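Robots in Home and Workshop
Handout 7: Can a machine do the small chores yet?

Please read before Wednesday. The exercise is at the end.

1. Why we study a pencil sharpener

In the last handout we looked at large jobs, such as moving boxes in the Nolter warehouse. Today the job is small. A person must hold the body of the sharpener, find the crank, close the fingers on the knob and turn. A child learns it in one afternoon. For a robot it contains most of the difficulties of household work, and we will use it in simulation during the whole unit.

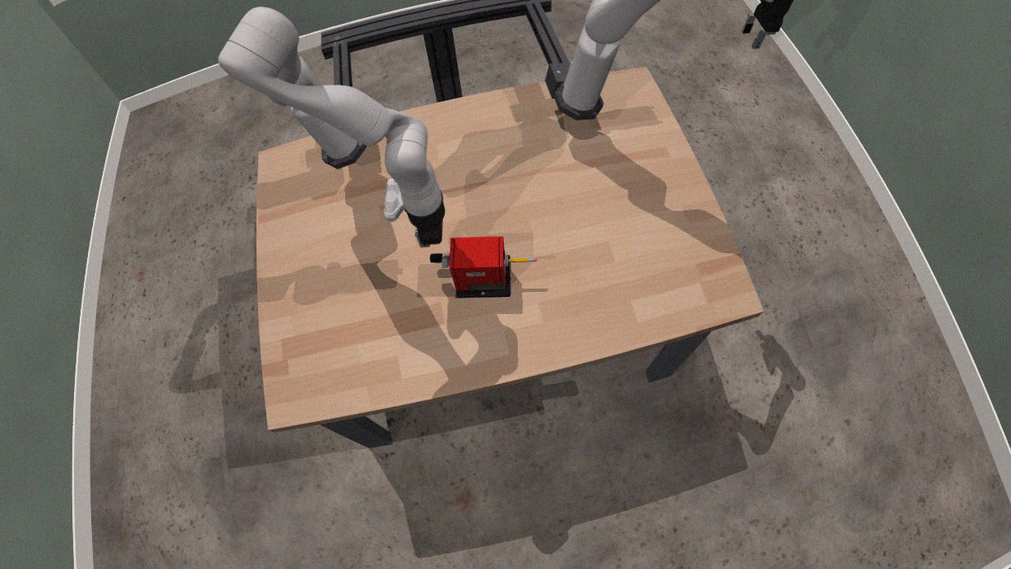 Stumari disagreed in the course forum: a household chore is washing, folding or cooking, and a robot which turns a crank has shown only that it can turn a crank. Why should we believe it says something about the kitchen?

My answer is that the kitchen is full of the same motion. A pepper mill, a can opener and a salad spinner all ask the hand to follow a circle that the tool decides. If the hand leaves this circle by a few millimeters, the tool slides on the table or the grip is lost.

2. Before the first turn

The approach deserves more attention than students usually give it. The fingers have to arrive open, on both sides of the knob, and without touching the crank arm.
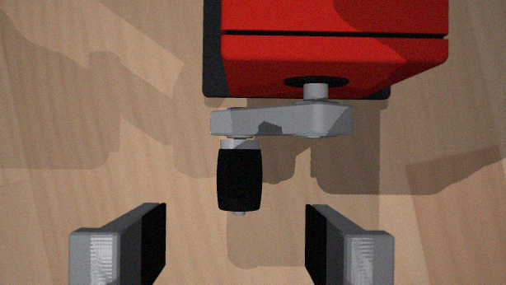

A wrong angle at this point is paid for later, when the wrist reaches the limit of its joint in the middle of a turn. In the Vodeck exercise set there are 1190 simulated attempts, and 283 of them failed before the crank had moved at all. I ask you to keep these failures separate from the others in your tables.

3. Two arms or one

One arm can turn, but then something else must keep the body still. With two arms we must plan both together, and the holding arm must push back with the correct force. The Pfeiffer notes, chapter 4, explain this better than I can.
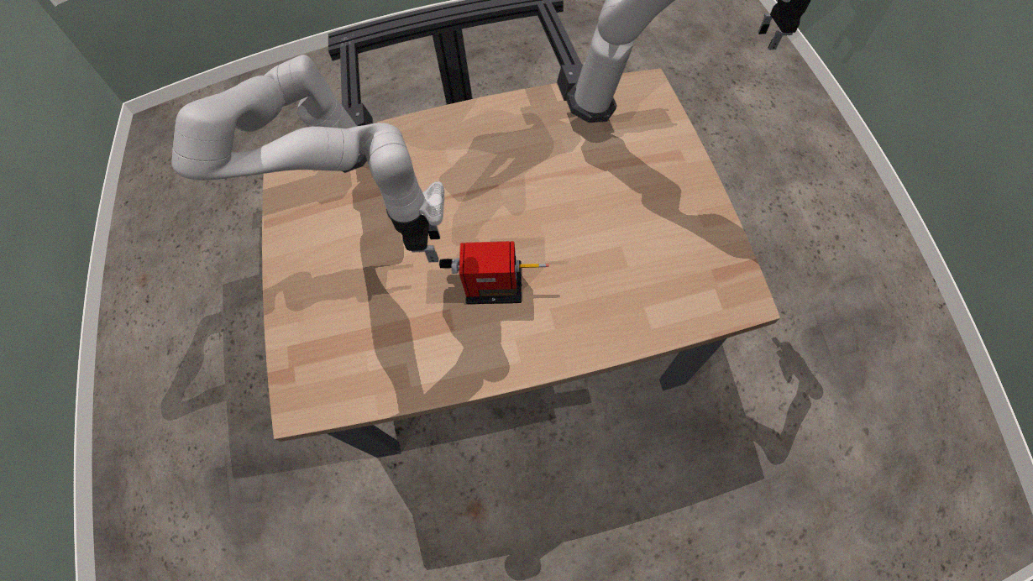
4. Exercise

Choose one chore from your own home which needs a turning motion. Write down each contact between hand and tool, in order. Mark the contact where you expect a robot to fail first, and bring one page to class.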